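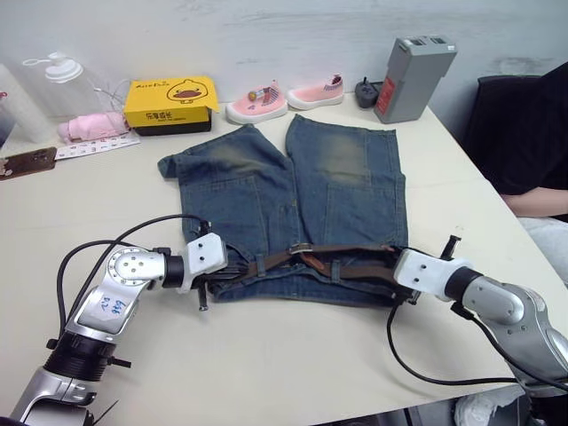
Figure 1. Denim shorts with a brown leather belt, laid flat on a white tabletop.

3.2 What the mothers wrote down

I loved reading these baby diaries (all 780 pages!). Veerle Van Damme and I asked moms to jot down weight, naps and diaper size every month, and 11 of them kept going past the first birthday. Most wrote far more about hair than about sleep, which I did not see coming. We left first teeth for Section 4, where the dates get messy.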